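Wellholm Furniture
Home > Lounges > Munro > Frequently asked questions

Munro leather chaise lounge: your questions

Most of what we get asked about the Munro is on this page. If your question isn't covered, ring the Berbridge showroom or use the contact form and mention which side you want the chaise on.

What does the Munro cost and what is included?

The Munro in cream leather with a chaise is $3694. The price covers the lounge, the adjustable headrests and a small leather care kit. Cushions, side tables, lamps and rugs are sold separately. Delivery is a further $119 within our metro zone. For country addresses please ask for a quote before you order, as the freight depends on the nearest depot.

Which side is a right-hand chaise?

We describe it as you see it when you stand in front of the lounge and face it. A right-hand chaise is on your right as you look at it, and on your left when you sit down. Some other shops use the opposite rule, so if you are comparing prices check their diagram first. The chaise is fixed at the time of manufacture and can't be swapped to the other end later.

Will it fit through my door?

The largest section needs a clear opening of 711 mm with the door off its hinges or opened right back. Measure between the narrowest points of the frame, including any handle or striker plate that sticks out. Then measure the hallway and any corner the section has to turn. Stair landings cause more trouble than front doors. If you have a lift, we need the inside depth and the height of the lift door.

If you are unsure, send us your measurements before paying the deposit and we will let you know whether it will go in.

How much space should I leave around it?

Leave a small gap between the back of the lounge and the wall so that the leather doesn't rub on the paint. At the arm end, allow for whatever you want to stand there. People often forget this when they mark out the floor with tape, and then find the lamp has to go on the other side of the room.

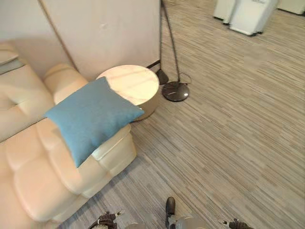
Side tables for the Munro should be low. The arm is rounded and padded and isn't meant to hold a cup, so a table is worth planning for. A drum table suits the curve of the arm, and it can be tucked into the corner between the lounge and the wall with a floor lamp next to it. Keep drinks towards the middle of the table if you like a cushion over the arm, as one set on the diagonal can poke out over the tabletop, like the blue one here. Pick a lamp with a flat round base if you are short of floor space, and run the cord along the wall.

Can I sit on the arms?

We ask you not to. The padding is soft and will flatten on one side if it is used as a seat. Damage from sitting on the arms isn't covered by the warranty. The same goes for standing on the chaise to hang a picture or change a globe.

How do the headrests work?

Each headrest moves separately. Lift from underneath with both hands until it holds, and to lower it bring it up to the top position first and then let it down. Don't force it down from halfway. Leave them lowered when the lounge is being moved. If a headrest won't stay up, stop using it and call us.

Is it real leather all over?

The seats, backs, headrests and arms are leather where you touch it. The outside back, which normally faces the wall, is a matched synthetic. If you want to put the lounge in the middle of a room, ask for the full leather version. It takes longer to make and we will quote you for it.

Will the cream colour stay clean?

Cream leather shows marks sooner than darker colours. The leather has a protective finish, so most everyday marks come off if they are dealt with early. The usual ones are newspaper ink, sunscreen, and dye from new jeans. Dye transfer is the hardest to remove and isn't covered by the warranty. Wash new denim a couple of times before you wear it on the lounge, and check that dark throws and cushion covers are colourfast.

How do I clean it?

For weekly cleaning:

Vacuum with the soft brush head, on low suction. Go along the stitched channels and not across them.
Press the seat rolls apart gently with your free hand to get at crumbs.
Wipe with a clean, barely damp white cloth.
Dry with a second cloth. Don't use a hair dryer or heater.

Use the cleaner from the care kit every few months. A full clean with the kit takes around 15 minutes for the seats and longer if you do the backs as well. Test it on a hidden patch first, such as low down behind the arm.

Don't use baby wipes, dishwashing liquid, eucalyptus oil, methylated spirits or any spray made for kitchen benches. They strip the finish, and once the finish has gone it has to be recoloured by a tradesperson.

What about the buttons on the back cushions?

Dust settles around the tufting. A dry, soft paintbrush works well. Don't pull on a loose button. Take a photo of it and send it to us with your order number. If the button comes off, keep it.

The seats look puffy. Do they need plumping?

The seat cushions are fixed and can't be turned over. The rolled sections should be smoothed by hand once a week, working from the back towards the front. Creases in the leather where people sit are normal and will appear in the first few weeks. Try to share the use between the seats. If one person always sits at the same end, that end will soften first.

Can it go next to a window?

It can, but direct sun will fade and dry leather over time. With large windows, use a sheer curtain or blind during the brightest part of the day. Keep the lounge well back from wood heaters and reverse-cycle outlets too. If it must stand in the sun, condition the leather more often.

Are the cushions supplied?

No. Scatter cushions are a separate purchase. In our photos we use two teal-blue cushions and a white one. They are fabric, and the white one has a matte finish, which makes a change from the shine of the leather, and they also grip a bit better than satin or velvet covers. Any cushion will slide on new leather to some extent. Stand one upright in the corner by the arm if you want it to stay put.

Most of our cushions have a zip and a removable cover. Follow the label on the cover, and don't put a damp cover back on and leave it against the leather.

What goes with cream?

This is up to you, but people ask. Grey carpet is a safe choice, striped or plain. The headrests have a pale grey-green band along the lower edge and the chaise arm has a similar trim, so soft blues and greens are easy to match to it. A picture above the lounge should be hung high enough to clear the headrests when they are raised. Hang it after the lounge is in place.

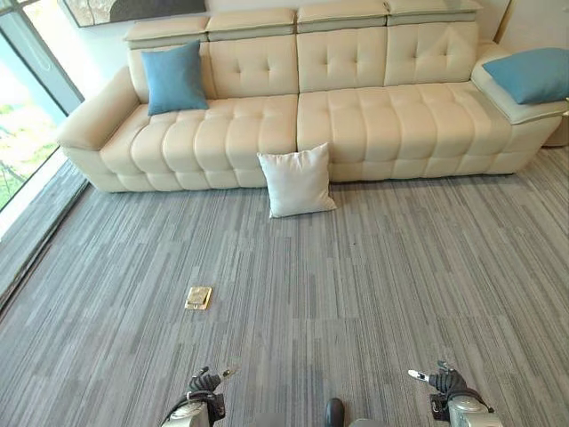
Can I see one before I buy?

Yes. There is a Munro on display at Berbridge. The cream one is on the floor all year except for part of August, when we change the displays over. Call first if you are making a special trip. We can post leather samples free of charge. Look at the sample in your own room in the daytime and again at night with the lamps on, as cream can look yellow under warm globes.

How long does it take to arrive?

If the lounge is in stock at our Zavcombe warehouse we will contact you to book a time once the balance is paid. If it has to be made, your order confirmation will give an estimate. Someone over 18 must be home for delivery. The drivers will bring the sections inside, join them and take the packaging away. They can't move or remove your old lounge, so please clear the space before they come.

What if I find a fault?

Email us with your order number and a few photos, including one taken from further back that shows the whole lounge. Warranty claims are handled by Roos Van Loon at Berbridge. The frame, the leather and the headrest mechanisms have different warranty periods, and these are listed on the card in the care kit. Natural variation in the leather, such as small scars and changes in grain, isn't a fault. Your rights under consumer law apply as well as our warranty.

Can I change my mind?

Stock items can be cancelled for a full refund up until they leave Zavcombe. After that the delivery fee isn't refunded, and the lounge must be unused. Made-to-order lounges can be cancelled only before production starts.

Related pages: Leather care, Measuring your doorway, Delivery zones, Side tables and lamps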